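Re: [home-automation] Chores, again
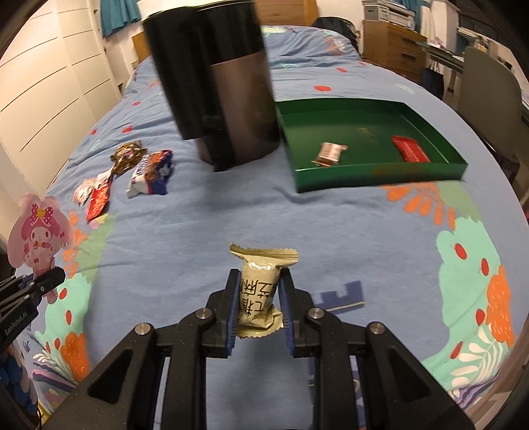

Can a machine tidy up after a family yet? It can manage small pieces of the work, one object at a time, if a person decides first what goes where.

Pentti Hämäläinen wrote:
> At Serkora we gave it 17 minutes for one bed and 8 objects
> remained. My daughter needs 4. Why do we still discuss this?

Dear Pentti,

I think speed is the wrong measure. Snacks in small packets are difficult — the ends are crumpled, the foil bends, and each one lies differently on a soft duvet. A shop floor is kinder, as the Kinnunen people wrote here in July. For the home I would wait, and I would not buy the Raris unit now.

Did you try with a hard surface also? I would like to compare.

Regards from Brulport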